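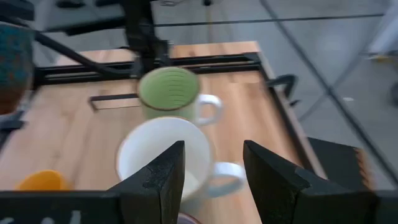 Pliltgate is looking for people to help us cover the Lockwood tabletop weekend in May, and I would like to put off as many of you as possible before the inbox fills up. Every convention site runs a post like this one. Most of them promise access, community and a lanyard. What they tend to mean is twelve hours in a hall with poor air, typing up somebody's rules summary on your knees. If you still picture the job as sitting at a table with a plain white mug at your elbow while designers queue up to talk to you, I would think again. You will be standing for most of it.

We need people for the whole of Saturday, doors at 9am until the hall closes at 8pm. The work falls into two parts.

Floor reporters play games and write about them. You will be given a list of stands the evening before and we expect 300 words on each game you sit down to, sent in the same day. I have read a great many convention previews and I believe very few of them. "We only played two rounds but we can already tell this is something special" is a sentence I will delete. If you played two rounds, say so, and tell us what happened in them. If the rules explanation took longer than the game, tell us that too.

Desk editors stay in the press room or work from home. You check names, prices and player counts against what the publisher has put in writing, and you send things back when they don't match. It is dull and I would rather have one good desk editor than any number of reporters.

The big release this year is Gundetti, which Roveo says plays in 90 minutes. I have my doubts, having seen a box with that many trays in it before. Whoever gets that table should bring a watch and stay to the end.

What we pay: £46 for the day, plus your entry and a sandwich. It isn't a wage and I won't dress it up as one. Travel is yours to sort out. We don't pay in "exposure", partly because our last convention report was read by 992 people and I suspect a good few of those were me checking for typos.

What we ask for:

You can write a plain sentence and hand it in on time.
You are 18 or over.
You haven't worked for, or been sent free games by, any publisher with a stand at the show in the past year. If you have, tell us and we will talk about it. Finding out afterwards is worse.
You can say no to a promo card.

Experience is not needed. I'm wary of long lists of it, and of the word "passionate". New writers did some of our better work last year – one of them walked off a demo to ask why the scoring track skipped a number, and got the only real news of the weekend.

To apply, send one short piece about a game you own and no longer like. Tell us what you thought when you bought it and what changed. No CVs, please, and no links to videos. Put "Lockwood" in the subject line and say which of the two jobs you want. Everyone gets a reply, though it may be a short one.

Howard Sowerby
Editor, Pliltgate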